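4 Preparing and oiling the table top

This section covers the top of the Irier table. Fitting the legs is dealt with in section 3 and should be finished before you start. The Lemieux bench takes the same oil, but its slats need a smaller brush and have their own page.

The older leaflet packed with Irier tables promised "a lifetime surface in one coat". Please disregard it. We have yet to meet a single coat of anything that lasted a lifetime, and the tops that come back to us for repair have mostly had one coat and a lot of faith. Allow an evening for the work and longer for the drying.

4.1 What you need

Ustivier table oil, or another plain hardening oil you already trust
Abrasive paper, 200 and 400 grit
A cork or rubber sanding block
Clean cotton cloths without printing or loose threads
A vacuum cleaner with a soft brush
Thin gloves

You do not need the wood reviver, the grain enhancer or the special tack cloth sold alongside the oil in many shops. A barely damp cotton cloth picks up dust quite well.

4.2 Look at the grain first

1. Clear the table and set it near a window, so that daylight falls across the top at a low angle.

2. Work out which way the grain runs over the greater part of the surface. You will sand in that direction. Long, mostly parallel lines are easy. Curves and swirls take more care, as no single stroke follows them all the way round.

3. Do not try to sand a swirl out. It goes down into the wood, and all you will get for your trouble is a hollow.
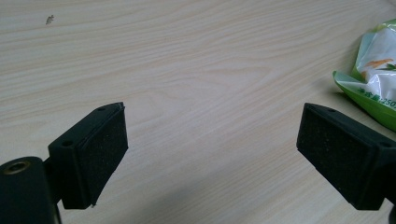 Fig. 4. Pale top with fine, wavy grain and a loose oval swirl. Sand along the main run of the lines.

4. Rub a fingertip over any mark that worries you. If you can see it but cannot feel it, it may well be colour in the wood. Pinkish or tan lines in a pale top are natural and are not accepted as a fault.

Note: Customers often ask whether oil will "bring out" the grain. It will darken it a little. Whether you call that an improvement is up to you. Try a patch on the underside, leave it overnight and look at it in daylight before you commit yourself.

4.3 Sanding

1. Wrap the 200 grit paper round the block. Never sand with the paper under bare fingers, which leaves shallow grooves that only show once the oil is on.

2. Sand with light, even strokes along the main run of the grain. Let each stroke overlap the last. Where the lines curve, carry straight on through and resist the urge to follow them.

3. Vacuum the top, then wipe it with a barely damp cloth. Let it dry fully. The surface will feel slightly furry.

4. Take off the furriness with the 400 grit paper, using hardly any pressure. Vacuum again.

Caution: Power sanders are quick, and they are just as quick at ruining an edge. We do not recommend them for this top, whatever the box says.

4.4 Oiling

1. Open the windows and put on gloves. Stir the oil; do not shake it.

2. Pour a small amount on to a cloth and spread it thinly along the grain. Cover the whole top before you stop.

3. Wait 14 minutes, then wipe off everything the wood has not taken in. Go over it again with a dry cloth. If the top feels sticky, there is still too much on it.

4. Leave it overnight, rub lightly with the 400 grit paper, clean off the dust and put on a second coat in the same way.

Warning: Oily cloths can heat up and catch fire by themselves. Lay them flat outdoors to dry, or soak them in water in a lidded metal tin. Do not leave them screwed up in a bin.

4.5 After oiling

Keep the table dry and use mats for hot dishes. "Touch dry" on the tin means dry enough to touch, and very little else. We would give it a week before a damp glass goes near it.

Genowefa Wysocka in our workshop re-oils her own table each September. Gaétan Friesen, at the next bench, thinks that is too often and waits until water stops beading. Both tables look fine to us, so take your pick.

For spare cloths or a replacement tin, quote part 2384 when you order from Skenduno.

Section revised Feb 20, 2018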